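Tresatell hand-held gripper and Menon sensor gloves, side by side

I've been meaning to write this up since we got both kits in, and Itziar Manzano has been very patient with me! The Tresatell is a hand-held gripper with a wide-angle camera on it, and I liked it from the start. The lens takes in a huge circle of the room, though anything close to it bulges a good deal. 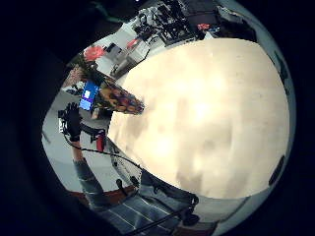 Tabletop through the Tresatell's camera, with a glove wearer beside it.

The Menon gloves ask more of you. They come with cables and a marker cube for each hand, and our first fitting took 30 minutes (the second was much quicker, I'm glad to say).

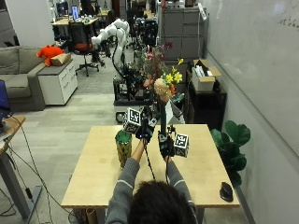 Once they're on, though, using both hands feels lovely and natural, and flower stems are a nice test of that. I did find the cables a bother on long sessions – Iker Goicoechea minded them less than I did.

For quick work I'd still pick up the Tresatell. The corners go black, but the middle stays clear enough for me to line up a grasp. 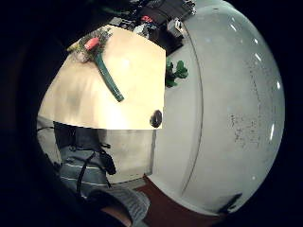 Green-handled tool on the pale board, Tresatell camera.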